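Porque é que a colher de metal parece mais fria do que a de pau?

Faz a experiência antes de leres o resto. Vai à cozinha, põe uma mão numa panela vazia (que não tenha estado ao lume, por favor) e a outra numa colher de pau. A panela parece gelada. A colher, nem por isso. E no entanto passaram a noite na mesma cozinha, com o mesmo ar, e um termómetro daria a ambas a mesma temperatura.

O culpado és tu. A tua pele não mede a temperatura das coisas: repara sobretudo na pressa com que o calor lhe foge. A tua mão anda pelos 30 graus, a cozinha tem menos, e o calor vai sempre do mais quente para o mais frio, sem pedir licença. No metal, ele viaja depressa. Na madeira e no plástico arrasta-se, como tu a caminho do banho.

Aos materiais que deixam passar bem o calor chamamos bons condutores. Aos outros chamamos isolantes. O ar parado é um isolante excelente, e é por isso que uma camisola de lã aquece: está cheia de ar preso entre os fios. A camisola não produz calor nenhum. Limita-se a guardar o teu e a ficar com os elogios. 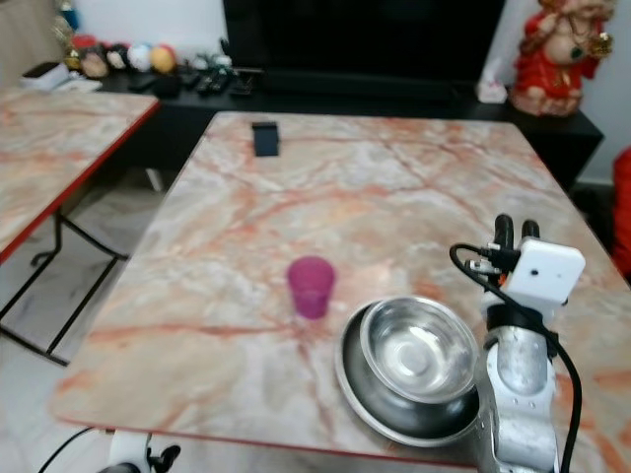
Os metais também não são todos iguais. O cobre conduz o calor muito melhor do que o aço inoxidável, e há panelas de aço com uma camada de cobre ou de alumínio no fundo para espalhar melhor o calor do fogão. Já a pega costuma ser de plástico ou de madeira, para grande alívio de quem cozinha.

Para experimentares em casa: põe um cubo de gelo num prato de metal e outro, do mesmo tamanho, num prato de plástico. Aposta com alguém qual derrete primeiro. Se a pessoa disser que é o do plástico, «porque o metal é frio», aceita a aposta depressa e espera uns minutos. Depois limpa a água.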